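Trorilitz 2.4: the planner now knows about cables

11/07/2023 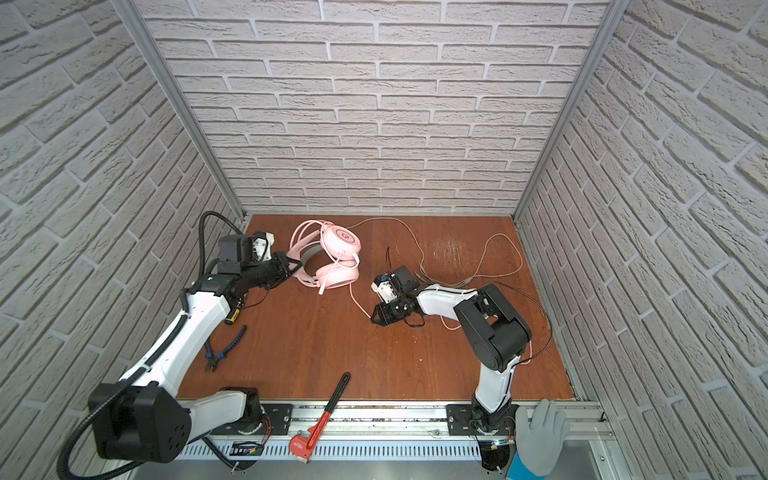 Until this release, our motion planner for two arms treated every object on the table as a rigid shape. For boxes and tools it is fine. For anything with a cord it gave us many small problems: an arm would choose the shortest way home and pull the cord along, and the next grasp started from a wrong pose.

In Trorilitz 2.4 the perception node gives thin, long objects their own class. It sends them to the planner as a chain of up to 52 short segments. The planner may pass over a chain, but it keeps a margin to it when the gripper is low. You can change this margin in the config file under "soft_clearance". The default is 24 millimeters, and we recommend to start with it.

The second change concerns the two arms together. Before, the left arm planned first and the right arm had to wait for the result. Now both plans are made in one step, with a shared time line. In our tests at the Gullgate site we ran over 2000 plans with headphones, pliers and wrenches on the same table. Planning takes a little longer for the first move, and we are still working on that.

Known issue: a cord which lies across another cord is sometimes read as one object. The Dolley viewer shows such cases in orange, so please check there before you send a bug report.

Users of the Isaksson driver need to update it to version 2 before they install. The old driver starts without an error, but it ignores the shared time line. Recordings made since May can be replayed without conversion.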